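2021-06-13
Notebook, document assembly work (Lornis), Plonport office

Picked up the fee agreement template again. The draft from last time still puts the scope clause after the billing clause, and Raymonde Dhillon wants scope first. Moved it. The cross references in sections 5 and 6 broke as expected and I fixed them by hand. Lornis renumbers headings but leaves the references inside a sentence alone, so "as set out in section 4" stays 4 whatever you do.

To check every time a section moves: search the whole draft for "section", then for "paragraph", then for "above".

Intake form. Ran the family law set through with the practice answers, 8 runs. Results:

Runs 1 to 5, no problem. Divorce with no children, divorce with children, name change, guardianship, modification of an existing order. All merged into the right letter.

Run 6, the one with two earlier orders from different counties. The form takes only one county and drops the second without a warning. The letter came out reading as if there had been a single order. Logged it as high.

Run 7, retainer of 2000 with a 400 filing deposit. The letter added them together in one place and listed them separately in another. Raymonde says they must always be separate, the deposit goes to the trust account and is described in its own sentence. Changed the merge field in the second paragraph. Have not rerun it yet.

Run 8, opposing party has no last known address. The form would not let me past the page. Needs an "unknown" box, and the letter needs a sentence to match.

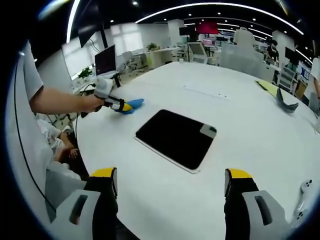
The disability claim set is further behind. We have the appointment of representative cover letter and the medical release cover letter, and the list of treating doctors is half done. The doctor list repeats properly up to three entries and after that it prints the third one over again. I thought it was my loop but the same thing happens in the blank sample that came with Lornis. Wrote to their support and attached the blank sample only, no client material.

Reminder for whoever picks this up: practice answers only in the test folder. I found a real surname in one of the old answer files, left from before we split the folders. Deleted it, emptied the recycle folder, told Raymonde. She wants a line about it in the file log and I have put it there.

Wording questions I took to Raymonde, with her answers:

"Retained" or "hired" in the client letters. Hired. Keep retained in the agreement itself.

Can the closing letter say the matter is "finished"? No. Say that our work under the agreement has ended, then give the date, then say what happens to the file.

Do we put the appeal deadline in the denial letter as a date or as a number of days? Both, and the date is typed by a person, never calculated by the template. A second person initials it. I had a formula in there and took it out.

Should the conflict check answer show on the first page of the intake printout? Yes, top right, with the name of whoever ran it.

Conflict check itself: Testel is where we keep the old party names and it exports to a plain list. The export cuts names off if they contain a comma, so anyone entered as "Smith, Jr." ends up as Smith. That matters for matching. For now the rule is to search Testel directly and type the result into the form. Slower, but I don't trust the list.
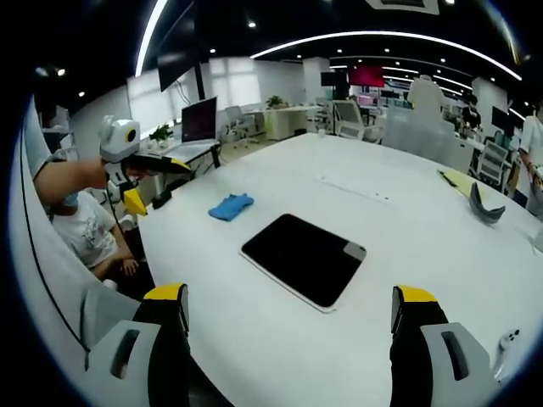
Reading level. Went over the first contact letter again and got the longest sentence down by splitting it at "provided that". The part on what is and isn't confidential before we are hired is still heavy. Raymonde will redraft that one herself, I am not touching it.

Ventura office has asked for copies of the templates. They use their own letterhead and a different signature block, and their fee agreement has an arbitration clause that ours does not. I would keep one master and put the office differences in a single settings page. Tried it with the signature block and it works. Did not try the arbitration clause, which pulls in an extra initials line and will move the page break.

Page break note: the signature lines must not land alone on a page. Setting "keep with next" on the last two paragraphs of the body does it in the agreement. In the letters it pushes the enclosure list onto page 2, still looking.

Open items
- rerun 7 after the deposit change
- second county field, with a repeat
- unknown address box and sentence
- doctor list past three entries, waiting on Lornis
- comma problem in the Testel export
- arbitration clause test for Ventura
- confidentiality paragraph, with Raymonde

Full set to be ready for staff use in September. Family law should make it. Disability depends on the doctor list.

Saved the working copy as draft 3, old drafts moved to the archive folder.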